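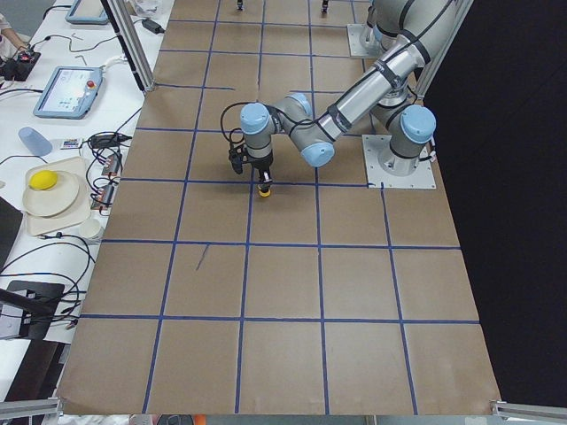 The Paper Table

Gallery | Huvbridge workroom | 879 views | 2 comments

Anyone can cover a table in brown paper. Butchers do it, and so do restaurants with crayons in a cup. Ruling that paper into squares with dark blue tape is a different sort of hobby, and I have now given it more of my October than I planned to give to anything involving tape.

The pictures below were taken along the way, mostly when I should have been holding the other end of something. They are in the order things went, with the worst bits left in.

The roll
Kraft paper from Bassi, 200 feet of it, carried up the back stairs on one shoulder like a rug in a cartoon. The man at the counter asked if I was moving house. I said no, and he looked disappointed for me.

First sheet down
Paper that has spent its life in a roll would like to go back to being a roll. Every heavy book in the building is in this picture, plus a bag of rice.

Smoothing
You start in the middle and push outward with your forearms. It looks like icing a very dull cake.

The wrinkle
Close-up of the wrinkle. I thought it would relax overnight. I relaxed overnight. The wrinkle did not, and the sheet came up again in the morning.

Choosing the blue
Two rolls side by side. One is the light painter's tape everybody has in a drawer, the other is a darker blue that I had to order from Idbridge. Light blue on brown paper looks like a job somebody hasn't finished. Dark blue looks like a decision.

The long strips
Running lengthwise first. The trick is to stick down one end, walk to the other with the tape held high, pull it taut, and lower it all at once. The other trick is not to sneeze.

Second attempt at the long strips
See previous.

Tick marks
Small pencil ticks along both edges so the crosswise strips would have something to aim at. I used a steel ruler that starts a hair late, before the first mark, and found this out at the far end of the table, where all those hairs had been saving themselves up.

The crosswise strips
These are shorter and should be easier. They go over the top of the long ones, and each crossing is a chance to be wrong in two directions at once. By suppertime there were squares. Squarish. If you measured them you would have words with me, so please don't bring a ruler when you visit.

Looking down the table
My favorite view of any grid, from low at one end, with the lines all heading for the same place. Everything looks straighter from here. I would recommend that visitors stand at this end and stay there.

Tape ball
All the tape that did not make it, rolled up. Next to it is an orange for scale. It has been suggested that the ball should go in the trash, but I've grown fond of it.

Knife lesson
A clean tape end wants a sharp blade and a light hand. On the left, a light hand. On the right, a cut through the tape, through the paper and a little way into my opinion of myself.

The patch
A square of fresh kraft laid over the knife cut with the grain turned the same way. You can't see it unless you know where it is. I know where it is.

Pen marks
Paper is a surface that invites people to write on it, and people accept. I used to patch these too. Now a stray pen stroke stays until the sheet gets changed, on the grounds that a table ought to be allowed to look used.

Corner peel
Tape lets go at the ends first, usually where a sleeve passes over it. Press it back with a thumbnail. Press it back again after lunch.

Old sheet, new sheet
A piece of the summer's paper beside the new stuff. I had been telling people it was the same color. It had gone several shades toward weak tea, and there's a pale stripe wherever a strip of tape used to be, so the grid carries on without the tape.

Coming up
Peeling day. Slowly, low to the surface, back on itself. Fast peeling brings a furry layer of paper up with it and makes a noise I enjoy more than I should.

Comments (2)

neneo: Very handsome. Why not just buy paper with squares on it?

Reply from the page: I've been asked to think about that, and I am thinking about it.

huvbridge_annex: Is the orange still there?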